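Graltus Remote Demo Kit – a review after a term of use
Posted 20/01/2024 by Jessie Purves

Score: 7 out of 10

The Graltus kit is a hand controller, a foot switch and a software licence. You hold the controller, move your wrist, and the arm on your screen or your bench copies you. The foot switch starts and stops the recording. I bought the version with the simulator included, which cost me £700, and I have used it nearly every working day to record demonstrations of simple jobs: opening a drawer, pushing it shut, picking up a block.

Setting up took an afternoon. The printed guide is short and skips the step where you tell the software which hand you use. I am left-handed, and until I found that setting the wrist turned the wrong way. The cable is 2 metres long, enough if you sit at the desk but not if you like to stand back.

The controller itself is good. It is light, the trigger has a long pull, and you can close the gripper slowly without it snapping shut. The Prundance controller I had before was stiffer and made my thumb ache.

Recording in the simulator is where I have spent most of my time. The wrist view is the one I keep on the main screen, with the side view in a small window. From the wrist you can line up the fingers well once you are close. Getting close is harder. With flat lighting and hardly any shadows, I tend to judge distance by the floor tiles, and I still come in too high more often than I would like.
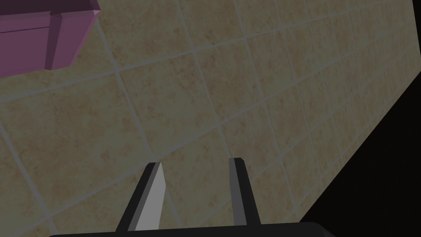

Babar Ghumman disagrees with me about the wrist view. He wrote that he records everything from the side window and only switches for the last bit of the grasp, and that his demonstrations got shorter and smoother when he did. I have tried it for a week. My paths are straighter, but I lose track of how the gripper is turned, so I have gone back to my old way for drawers.

The replay tool is plain and useful. You can trim the start and end of a recording, mark it as good or bad, and leave a note. My last batch had 93 demonstrations and I threw out 11, mostly for long pauses while I made up my mind. You can't cut a pause out of the middle – you have to record the whole thing again.

Support has been fair. I wrote in May about the foot switch missing presses and got a new one, though I had to post the old one back first.

Buy it if you record most days. For occasional use the Mirani set is cheaper and does the basics.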